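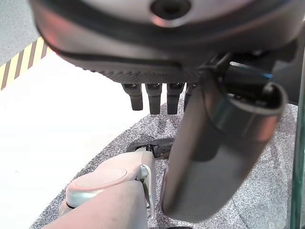

Still Folding My Own Towels

18 August 2021
By the author of Flanduvmont

My sister called last week while I was matching socks on the bed, and she asked me (as she does every year or so, usually when her own laundry has gotten away from her) when I was finally going to get a robot to do that for me. I've been writing this little blog for a while now, and I think she pictures me as a person with inside information. I don't have any! But I do read everything I can find on the subject, and I go and look whenever anyone opens a door, so I told her I'd write up where I think things stand, and then she could quit asking until Christmas.

The short version is that the hands look wonderful and I would not trust them with my good glasses. Look at the size of that thumb, for one thing. It's a great smooth gray tube next to four stubby dark fingers, and down on the floor is a little black hinged thing with a metal clip in the middle. Picking up something that size is the sort of job I do forty times a day without putting down my coffee. For a machine, it's an awful lot of deciding. Which side do you come in from? Where does the thumb go so it doesn't shove the thing away across the carpet? How hard do you squeeze?

I worked in the packing room at the Tustley plant for 4 summers when I was young, and we had a machine there that closed cartons faster than you could look at it. It closed 700 of them before the morning break, and it never once complained about its back. But if a carton came down the line with one flap bent under, the whole business stopped and somebody had to walk over and fix it with a finger. One finger! I've thought about that bent flap more than I've thought about most of the people I worked with, I'm sorry to say.

A house is pretty much all bent flaps. The towel is inside out and there's a spoon in the pocket of the bathrobe. The dog has been lying on the thing you wanted to fold. On a shop floor you can tape off a square and make everything arrive the same way up, and I expect that's where good hands will earn their keep first, sorting small parts into bins and loading trays, the jobs that make your wrists ache by lunch. I'd be glad to see it. My wrists still remember Tustley.

At home, I'd settle for much less than people seem to want. I don't need supper cooked. I would like something that picks up off the floor. My knees aren't what they were, and between the hair clips, the pen caps, and the dog's contributions I'm down there a good part of the evening. If a hand could get those into a basket, slowly, all night long while I slept, I wouldn't care one bit if it took until breakfast.

So, dear sister, not this year, and I wouldn't clear out a closet for one next year either. The socks are done, by the way, except for 2 that don't match anything.

Recent posts
The Halilović Dishwasher, Six Months On
A Rainy Afternoon at the Prutville Tool Fair
Robot Vacuums and Fringed Rugs
Readers Write In About Lawn Mowers

Comments (3)

prutville_gran
The floor one, yes please. I'd take it over a cook any day. My grandkids' building bricks alone would keep it busy.

Denim&Dust
I run a small shop and the bent flap made me laugh out loud. Ours is labels. One crooked label and everybody's standing around. I'd still buy a hand like that if it could load a tray of screws without me watching it.

yoursister
I saw this. I'm still asking at Christmas.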